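Merkasden Opens Shared Tea Room at Hokska Offices

21 July 2019

Merkasden, which runs shared office space for small businesses, has opened a tea room on the second floor of its Hokska building. The room is open to every tenant in the building at no added cost and replaces the coin-operated drinks machine that stood near the elevators.

The work took 43 days from the first planning meeting to opening. It was paid for out of the building's regular upkeep budget, and rents will not change as a result.

Merkasden decided on the project after a survey of its tenants in the spring. Of the 132 people who answered, most said they wanted somewhere to make a hot drink close to their desks. Many were walking down to the street for tea or coffee, and several said they had been keeping their own kettles under their desks. The building's safety rules do not allow that, and Merkasden had been asking people to take those kettles home.

"People asked for hot water and a table to stand around," Merkasden said in a note sent to all tenants. "We tried to keep it that simple."

The tea room is next to the meeting rooms and is meant for short breaks. Tenants can make a drink at the table and take it back to their desks, or stay and talk. It cannot be booked for meetings. The large kitchen on the ground floor stays open as before, and anyone heating up lunch should continue to use it.

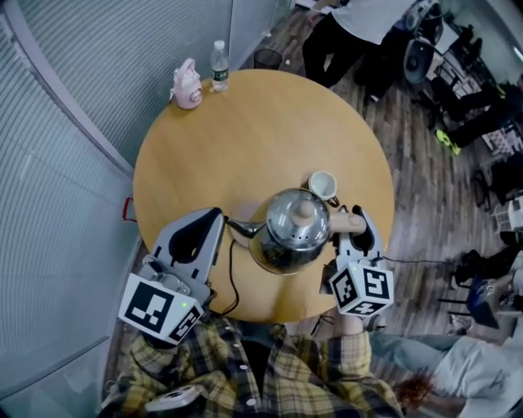 Electric kettles with a thin gooseneck spout were picked over the wide-mouthed kind. The narrow spout gives a slower pour, so it is easier to fill a small cup without splashing the table. It also suits people who make coffee by hand, a group that turned out to be larger than Merkasden expected when the survey came back. The kettles have a wooden handle and a stainless steel body.

Round tables were chosen so that people can reach the kettle from any side. The tops are light wood and need only a damp cloth to clean. Tenants are asked to wipe up spills when they happen and to leave the power cord where it is. Moving a kettle to another table or into an office is not allowed.

Potgieter, a fitting-out company that has worked on two other Merkasden buildings, supplied the tables and handled the electrical work. New outlets were put in for the kettles on their own circuit. Potgieter will come back twice a year to check the cords and outlets.

Iveritz will supply tea and ground coffee under a one-year agreement. The first delivery holds 1616 tea bags in four kinds: black, green, mint and ginger. Deliveries will follow every two weeks, and the mix will be adjusted to match what people drink. Milk is kept in the refrigerator in the ground floor kitchen. Oat milk will be added there in the fall.

Cups are provided and should be rinsed and put back after use. Tenants may bring their own cups and bottles but should take them home at the end of the day. Anything left overnight will be moved to the shelf beside the front desk and kept for 20 days.

The room is open from 7:30 a.m. to 7:00 p.m. on working days. Cleaning staff go through it at midday and again after closing. Used tea bags and coffee grounds go in the covered bin by the door. Paper and plastic go in the sorting station in the hallway.

Merkasden plans to ask tenants for comments after the first three months. If the room is well used, a second one will be considered for the fourth floor, where a storage area is due to be cleared out this winter.

Questions about the tea room, including reports of a faulty kettle or missing supplies, can be taken to the front desk at the Hokska building during opening hours.

**About Merkasden**

Merkasden rents desks, small offices and meeting rooms to businesses and independent workers. The Hokska building is its third location.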